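Why our table-clearing data is slower than I promised

12 October 2022

In February I wrote that we would have enough examples for the table task before the summer. Several people have asked me since then what happened, so I will try to answer properly. The short version is that collecting examples was not the difficult part. Collecting examples that a policy can learn something from was the difficult part, and I did not understand the difference well enough when I made the plan.

For those who have not read the older posts: we are a small group, and we work on household tidying with a humanoid. An operator drives the two arms, the robot records its own cameras and joint positions, and each recording from the start of a task to its end is one episode. The episodes go into a set which we call Lindari. The training code is called Clovar, and it is mostly the work of Mateja Perić, who also reads my drafts and corrects my claims about it.

The task sounds very simple. There is a living room with a glass coffee table, there is a tray, there are things on the table, and the soft or messy things should be handled without disturbing the drinks and the fruit. I chose glass because many homes have it. I would choose it again, but I would put more weeks in the calendar for it. The floor, the rug and the black base of the table are all visible through the top, and the early policy often had the wrong idea of where the surface was. It lowered the hand as if the table stood several centimeters below its real height. Our operators did this too in their first days, so I cannot be too strict with the network.
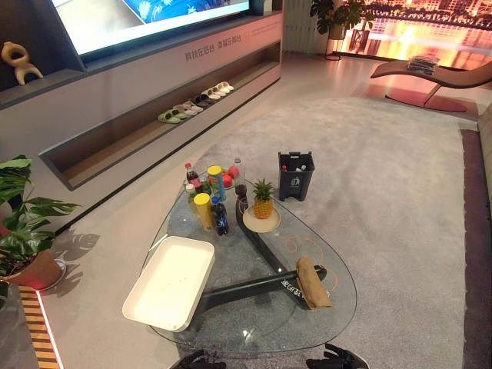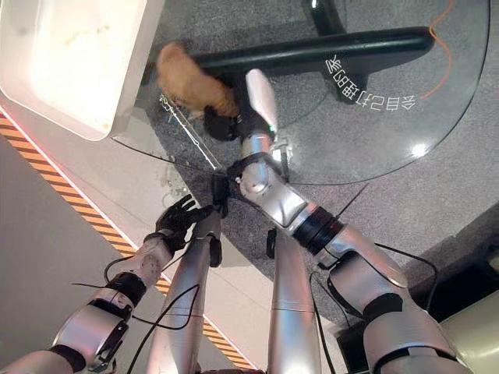 The same table from the robot's side, in different moments of the work.
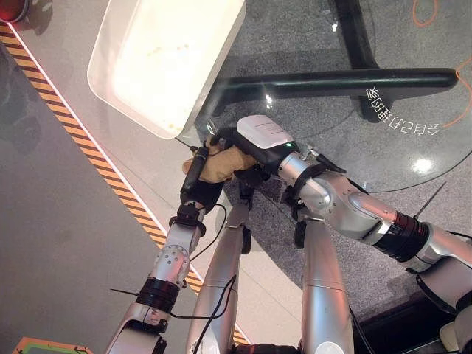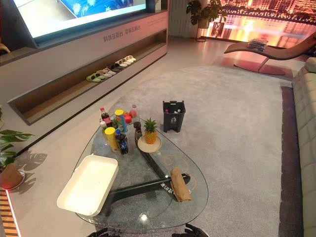
Our first target was 300 good episodes. We recorded 285 before we stopped to look at them with real attention, and this was my mistake, because we should have stopped after 35. When Mateja made a simple plot of the hand paths, nearly all of the episodes from the same operator lay on top of each other. He approached from the same side, he closed the fingers at the same height, and he even waited the same short time before lifting. It was beautiful driving. For the training it was almost one single example repeated many times.

The policy trained on this set was good only when the objects were where the operator liked them. If we moved the cloth by the width of a hand, the robot still went to the old place and closed its fingers on air. Then it continued with the rest of the motion, very calm, and carried nothing to the tray.

So we changed the procedure. I write it here in some detail, because I looked for this kind of information myself and found little.

Before each episode, the operator now draws a card. The card says where the object starts, which hand should touch it first and how it should be lying: flat, folded or in a heap. The operators did not like the cards in the beginning. They felt slower, and they were slower. After a week the complaints stopped, and one of them told me that the work had become less boring.

We also stopped throwing away the imperfect episodes. In the old rules, if the object slipped and had to be picked again, the recording was deleted. Now we keep it, if the second attempt is a clear one, and we mark the moment where the correction begins. Clovar can give more weight to the part behind the mark. I believe this was the most useful change of all, although Mateja thinks that the cards did more, and we have not yet made the experiment which would separate the two effects.

The third change was about soft objects. With a rigid thing, I can look at the start and the end and say if the grasp was reasonable. With fabric or leather or something with long fibers, the shape is different each time, and the hand covers most of it exactly when I would like to see it. We tried to label the grasp point by hand on each recording. Two people labeled the same episodes and they did not agree, not even closely. We gave up this label and replaced it with a more modest one: is the object held by one hand, by both, or by none. On this, people agree nearly always.

There is also the question of two hands. Operators who are new will pull with both arms at the same time, and then the object is stretched between them and the force readings become ugly. We ask them now to let one hand hold still while the other one moves. It looks a little stiff – like somebody folding a map in a small car – but the recordings are much easier to learn from.

A reader named Riedl asked me in a comment why we do not do all of this in simulation. We do use simulation, for reaching and for checking that the arms do not meet each other. For cloth on glass I do not trust it yet. The simulated cloth slides in a way that our real cloth does not, and the reflections are too clean. Maybe in a few years I will find this paragraph embarrassing.

The current state is this. We started the count again from zero with the new rules, and I will not write a finishing date this time. A first policy from the new episodes finds moved objects more often than the old one did, even though it has seen fewer recordings. It is still bad at noticing that the hand is empty. Sometimes it notices after the arm has traveled half of the way, and sometimes not at all. Mateja wants to add the finger currents as an input. I want first to record more episodes where the grasp fails on purpose, and we will probably do both, in the order of whoever has a free afternoon.

I will be at the Drutstead workshop with a short talk on the card procedure. If you collect this kind of data and have found a better way to label soft objects, please write to me. Also if you tried it and it went badly, I would like to read about that as well.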